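Moving house with a box of my aunt's letters

I have been meaning to write this one up for ages, and then a reader asked me last week how the letters were coming along, so I guess it's time! For anybody new, my great-aunt Lụa Phùng wrote letters the way other people watch television, every evening after supper, and when we moved to Clukstead last August a good part of them came with us in a carton that used to hold canning jars. 304 letters, all in their envelopes, most of them to my mother and a few (the funny ones, mostly) to me.

I had always told myself I would sort them properly once we had a spare room. Well, now we have one, if you can call it that – it has a sloping ceiling and a door that only opens most of the way – and I ran out of excuses somewhere in the middle of winter.

My first idea was to put them in order by date, which sounded simple until I sat down with them. Aunt Lụa did not believe in years. She would write the day and the month very neatly in the corner and leave it at that, as if whoever was reading would surely know what year it was, and of course at the time we did. The postmarks help when they are clear. A lot of them are just a smudge with a wavy line through it, and I have spent whole evenings tilting an envelope under the lamp trying to decide between a three and an eight.

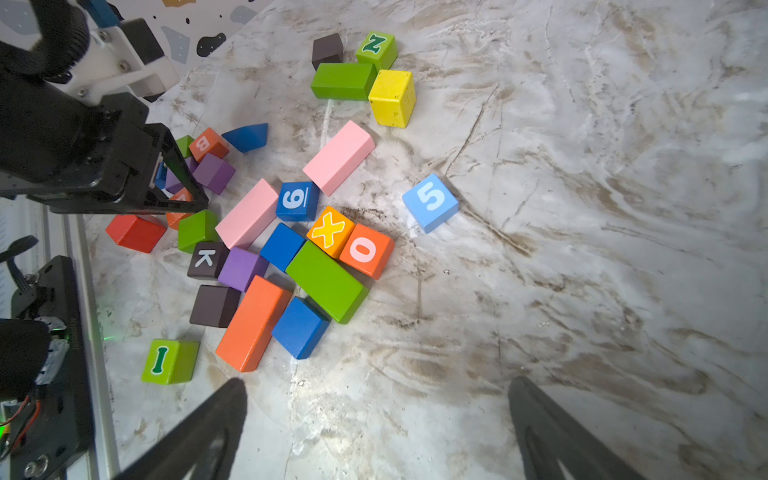

So I started going by what she was talking about instead. There was the year of the bad roof, which lasted through so many letters that I came to know the roofer, Mr. Corkell, about as well as I know my own dentist. He was always coming back after the weekend. There was the long stretch when she was learning to drive at an age when her sisters thought she ought to be giving it up, and the little run of notes from the apartment on Iton Street, where she stayed one spring and complained about the stairs in every single one. Once I had those pinned down, the rest began to fall in beside them. A letter that mentions the new gutters has to come after the roof. A letter where she takes the bus to the eye doctor has to come before the car.

It is slow, and I love it. I keep stopping to read, which is no way to get anything sorted, but I'm not going to pretend I can hold one of her letters and look only at the corner of it. She had a way of finishing a perfectly ordinary paragraph about the price of plums and then asking you, right there, whether you were happy. Then back to the plums. I must have been eleven or twelve when she first asked me that, and I remember being quite alarmed and going to find my mother to ask what I should say.

I have nearly 220 of them placed now. The ones that are left are the hard ones, weather and soup and "your uncle sends his love," with a postmark I can't read. I've been keeping those in a pile by themselves and going through it again every few days, and every so often one will give itself up. Last month it was a line about a neighbor's wedding that I had read right past three times.

As for how to store them, I went back and forth. I bought plastic sleeves and then took the whole first batch out again, as I didn't like how they felt, slippery and a bit like a doctor's office. Now they are in plain acid-free folders, one to a season where I can manage it, standing up in two boxes on the low shelf away from the window. The envelopes stay with their letters. My brother James thinks I should scan everything and be done with it, and I probably will scan them, but I'd like to have them in order first so I only do it the one time.

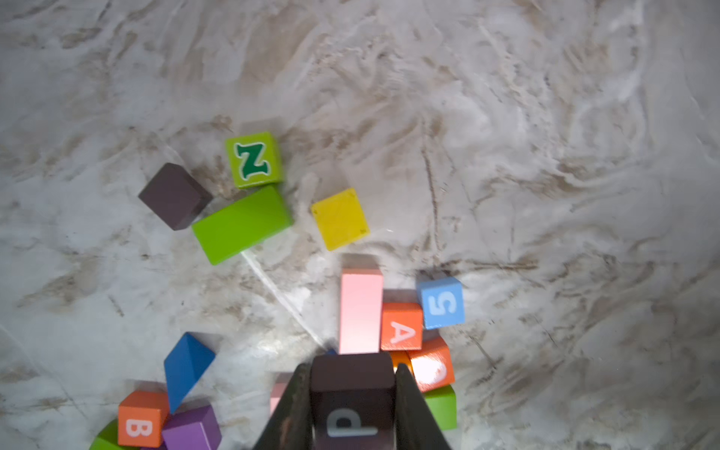

Évan Moulin wrote in the comments on my last post that he did his grandfather's letters the other way around, scanning first and sorting on the computer, and that he wished he had penciled a number lightly on the back of each one before he began, as he ended up with two piles that didn't match and lost most of a summer to it. I have taken this to heart, Évan, and went out and bought a soft pencil the very next morning.

If anyone has a good trick for faded postmarks, please do leave it for me. I've tried a magnifying glass and a flashlight held off to the side, and the flashlight is better, though my arm gets tired. Next time I hope to type out one of the roof letters for you, probably the one where Mr. Corkell stays for lunch.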